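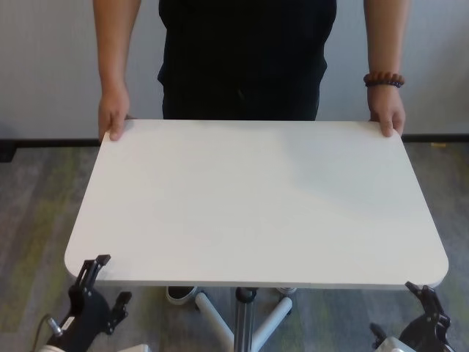 Can a robot do the chores in an ordinary home or shop yet?

A few of them, slowly, and mostly with a person close by. Carrying, fetching and wiping flat surfaces are within reach. Folding clothes, changing beds and anything involving a full kitchen sink are still a long way off.

Plendstead, May 9, 2023

Rosten, the Plendstead robotics workshop, has published the results of its first chores trial, in which its two-armed robot Ambrosio was set a list of 40 jobs taken from homes and small shops. The robot was given 1767 attempts in all. Each attempt was marked by a member of staff as finished, finished with help, or not finished.

The full list of jobs and the marks for every attempt can be downloaded free of charge from the Rosten website.

The strongest results came from jobs shared between the robot and a person. Moving furniture is the clearest case. A person takes one side of a table, the robot takes the other, and the two lift and walk it to a new place. Ambrosio finished 60 per cent of its shared lifting jobs without help. The usual cause of a failed lift was a poor hold on a rounded corner, and most of these were spotted before the load left the floor.

"People ask me when it will do the ironing," said Kerubo Mabula, who led the trial. "I tell them I would like it to set a table down level every time first. It does that most of the time now. In December it was dropping its end too early and we had to stop and look at how it judges the height of the floor."

Shop jobs gave mixed results. The robot could move closed boxes from a trolley to a low shelf, provided the boxes were all the same size. It did badly with bags of crisps, loose fruit and anything shrink-wrapped. Price labels were dropped from the list early on after the robot failed to peel a single one from its backing.

Household jobs were harder again. Wiping a clear worktop went well. Wiping a worktop with a kettle and a bread bin on it did not, as the robot tended to stop when it met the first object and wait for instructions. Pairing socks was finished only with help. Making a bed was not finished at all.

Speed remains a problem in every part of the list. Staff were faster than the robot at all 40 jobs, and Rosten does not expect that to change in the next round.

Jahangir Mridha, who runs the workshop, said the company had chosen to publish the failures alongside the rest. "Shopkeepers ring us and want to know if they can put one on the floor next month. They can't, and I would sooner they read the marks for themselves. What we can offer at present is a second pair of hands for lifting – with someone trained on the other end."

Rosten will begin a second round of trials later this year at Elarano, a homeware shop in Plendstead, outside opening hours. The shop round will cover 2000 attempts, with the weight on shared lifting, shelf filling and clearing floor displays. Bed making has been left out. Sock pairing stays in.

Ambrosio is not on sale and no price has been set.

Shops and care homes that would like to suggest a job for the second round can do so through the form on the Rosten website. Suggestions should say what the job is, how often it is done and how heavy the heaviest item is. Visits to the workshop can be arranged for members of the press by asking for Kerubo Mabula.

ENDS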